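4 min read

The Dollonard Play Kitchen Set

I've been selling play kitchen bits out of my little shop for long enough to know which sets come back to me in a donation box six months later, and the Dollonard isn't one of them. Parents keep it. My own two still drag it out on rainy afternoons, and one of them is well past the age where she'd admit to it in front of friends!

So what is it? A mixed set of pretend food and kitchenware in soft colors, sized for kids of 2 and up. You get serving pieces, things to pour and scoop with, a pile of play food, and the countertop oven, which is the part everybody fights over. I sell the oven on its own too (ask me, it's not on the site yet), but I think it's a bit lonely without something to put in it.

The colors were what got me when I first ordered it in. I'd had years of bright primary plastic and I was tired of looking at it. These are mostly pale greens, blues and purples, and the food is what brings in the red and orange. It sits out in our living room and I don't mind one bit.

What I like best is the colander. It's big! Most play colanders I've stocked barely hold a plum, and this one takes a whole pretend grocery run. It has a flat handle at each end, so a small kid can get a proper grip with both hands and carry lunch across the room. Ours has also been a hat, a boat and a bed for a stuffed rabbit. 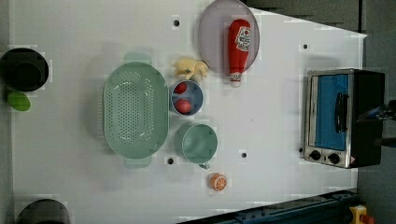 Dollonard colander, blue bowl with red fruit, measuring cup, ketchup on the lavender plate, and the toaster oven.

A few things people write to ask me:

Storage. I keep ours in a Dendik bin, the shallow one, and the whole lot goes in if you load the colander first and fill it up with food. The oven lives on the shelf.

Cleaning. Warm soapy water and a towel for the bowls, cups and food. Just wipe the oven with a damp cloth, please don't dunk it.

Does it go with other sets? Pretty well. The Montecinos wooden fruit is a touch larger but nobody under five has ever complained to me. The Jorine tea set is a closer match for color, and if you buy the two together I'll ship them in one box.

I've sold 419 of these so far, and around 500 should be my total by the time the next delivery lands in April. I have 4 left on the shelf right now. If it shows as sold out when you get here, put your email in and I'll write to you myself when they're back.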